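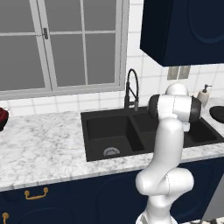
Kitchen Sink Tasks: Tips for Recording Usable Demonstrations in Simulation

These notes cover the sink station in the Wivulden kitchen set. They apply to teleoperated episodes recorded for policy training. Most of them also hold for the stove and pantry stations, with the exception of the reach limits.

Before recording

Reset the scene from the station menu and wait for the physics to settle. Objects spawned on marble drop a short distance before coming to rest. If recording starts during the drop, the first frames show motion the arm did not cause, and the episode will be rejected at review.

Check the arm's start pose. The wrist should be over the right basin, clear of the divider and clear of the faucet. A start pose too close to the faucet forces a sideways escape move at the beginning of each episode. The model learns the escape move along with the task.

Set the control rate to 50 and leave it there for the whole batch. Mixed rates can be resampled, but short contacts such as a cup touching the basin floor are smeared in the process.

Write the task instruction before the first episode. Use the words a person in a kitchen would use. "Put the cup in the left side of the sink" is fine. "Execute placement in basin A" is not. Vary the wording across the batch and keep the meaning fixed.

Working around a black sink

Black basins hide depth. The side walls and the floor shade into each other, and operators tend to release too high. Use the drain strainer in the left basin as a height reference. It is the brightest thing down there and can be seen from most viewpoints. For the right basin, switch to the wrist view for the last part of the descent.

Raise the ambient light one step if the basin floor cannot be told from the wall. Save the light setting with the episode. Do not change it in the middle of one.

Dark utensils in a dark basin make poor early examples. Start with white or steel items and add dark ones after the first 10 episodes of a task have passed review.

Clearing the divider

Lift straight up until the bottom of the held object is above the divider, then travel, then lower. A diagonal path is quicker but catches tall items on the lip. Jingyi Ding compared both styles on the cup transfer task last May. The straight paths gave fewer dropped cups after training, and the extra time per episode was small.

If the object touches the divider and the transfer still succeeds, keep the episode and tag it "contact". If the object is dropped, continue only if it can be picked up again without a reset. Recoveries are useful. Tag them "recovery" so they can be weighted separately.

Faucet and handle

The gooseneck spout loops into the space where the forearm wants to go. Approach the left basin from the front. Do not pass the elbow under the spout. The collision mesh there is coarser than the visible mesh, and the arm will stop against nothing.

For lever tasks, push with the side of the closed fingers. Gripping a slim lever works in the simulator at high friction values and fails at ordinary ones. Water is not simulated at this station. Success is read from the lever angle.

Items on the counter

Leave the soap dispenser in place unless the task uses it. For pump tasks, press from directly above and keep the press vertical. A press at an angle tips the body.

Randomize the position of loose items between episodes, but keep them off the front lip of the counter. Anything set on the lip slides, and it ends up on the floor outside the arm's reach.

Pauses

Operators stop to think. The recorder does not. Long still periods teach the policy to stand still, so trim them with the Grereo trimming tool before upload. Leave short pauses before a grasp, as they often carry a real correction. Check the trimmed episode once at normal speed.

Batch size and review

The target for the sink station is 3,000 episodes, divided over all tasks. Record in blocks of 50 and change the camera seed between blocks. In one early block the seed was left unchanged and 49 episodes had the same view. They were kept for testing only.

Reviewers look for four things:
Objects at rest in the first frame
Instruction matches the action
No reset inside the episode
Correct tags on contact and recovery

Failed episodes are moved to the failure folder with one line on the cause. Do not delete them. The Ngcobo success classifier is trained on both kinds and is short of failures from the right basin.

File names

Use station, task, operator initials and block number, in that order, in lower case. Spaces in file names break the Claneo upload script. If an upload stops partway, run it again with the same block number and it will skip the episodes already received.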